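Ticket 117 – Flanus load vest, quick-release cable creeping out of its channel
Posted by Omar Qaisi, February
Status: open again (was closed as "user fitting error")
12 comments

Reported fault: the left shoulder release on the Flanus vest lets go under load without the handle being pulled. The wearer had pouches on the front and a radio on the left, walking, nothing acrobatic. The shoulder dropped and the vest hung off the other side until he got it off.

Supplier's first answer, through Civik: "Please ensure the cable is fully seated." I've been fitting these vests for long enough to find that a bit much. The cable was fully seated. I seated it, and the wearer checked it with me before he put it on.

Second answer: dirt in the channel. I washed the carrier by hand in lukewarm water with no softener, as the label says, left it to dry overnight and rebuilt it. Same result after 18 minutes on the stairs at Stedilcombe. The cable end had moved back far enough that the last loop was only just held. I don't see how dirt does that in a clean vest.
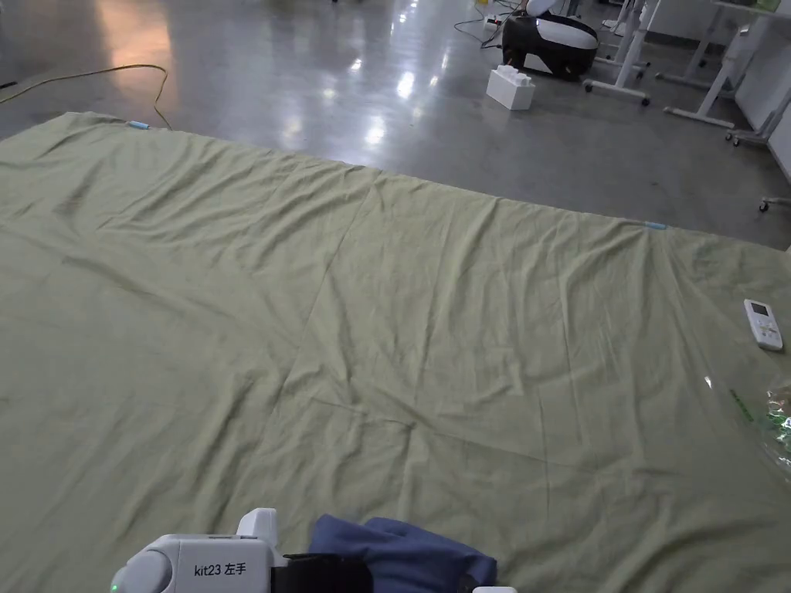

Green sheet on the floor, still creased.

What I've tried so far:

09:40 – Took the vest down to its parts. Both cables straight, no kinks, coating intact. The loops on the left shoulder look a touch longer than those on the right. I wouldn't swear to it by eye.

10:15 – Swapped the left and right cables. If the cable is at fault, the trouble should move to the right shoulder. It stayed on the left.

11:05 – Put the cables back and swapped the front panel for one from another vest. Left shoulder still creeps. So it isn't the front panel, whatever the Civik help page says about "mixed generations of panel".

11:50 – Routed the cable under the webbing keeper instead of over it. Better. No release in 44 minutes of walking, though the end had still shifted when I looked. I'd call that a slower version of the same fault. Support called it "resolved" and shut the ticket, and that's why I've opened it again.
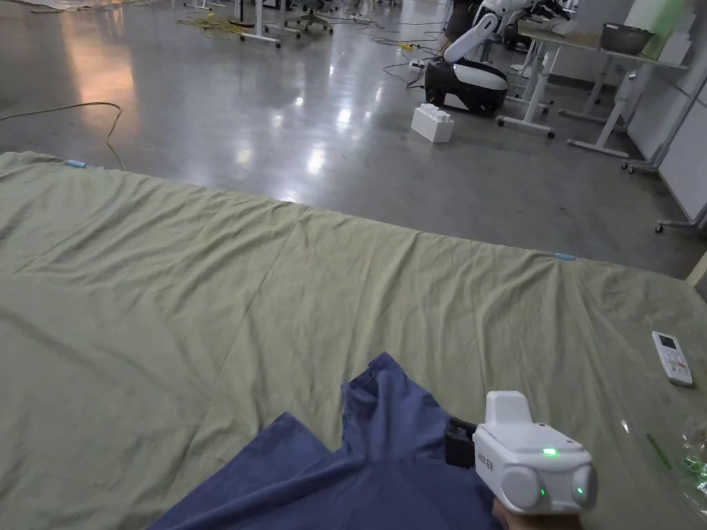 3 min read

Reply from support, pasted as received: "The release loops are made by Wilczyńska to our drawing and are inspected before they are sewn in. We have had no similar reports."

I'd like to know what "inspected" means here. Somebody looking at them, or somebody pulling on them? A loop can look perfectly good and still give once it's had weight on it for an hour. As for no similar reports, if every one is closed as a fitting error there won't be any, will there?

They also suggested a retaining band over the cable end, sold separately. I've fitted one as a test. It holds. It also makes the emergency pull stiff enough that I needed two goes with gloves on, and a release you have to tug twice isn't something I'm prepared to hand out. The band is off again and I'd ask others not to treat it as a fix.

14:20 – Hung the carrier from the drag handle with the usual load and left it alone. No movement at the cable. Picked it up, rocked it side to side by the shoulders, and the left cable started to back out almost straight away. So it's movement under load that does it, and a static hang test will pass this vest every time. 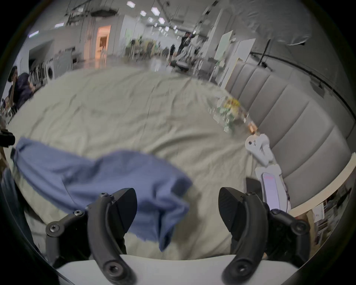
I've asked which of the two tests the factory uses and haven't had an answer.

For anyone with the same vest in the meantime: run the cable under the keeper, look at the left end every time you stop, and keep the radio on the right if your setup allows it. None of that makes it safe in my book. Ours is tagged and off the shelf until I get a replacement back panel, not another band.

Wanted from support:
– the loop length on the drawing, with the tolerance
– whether the left and right loops come from the same batch
– a back panel with new loops, sent before the old one goes back

They've offered a refund if I return the whole vest. I may take it, but I'd sooner have the measurements first. Once the thing is in their warehouse I doubt I'll hear any more about it.

Last update 16:30. Waiting on supplier.

7 shares

Recent tickets
Flanus belt: inner hook panel peeling at the stitching
Pouch lid won't stay down with a full magazine
Drag handle cover missing from new vest
Civik login: attachments vanish after a reply
Which size of side panel fits the older carrier?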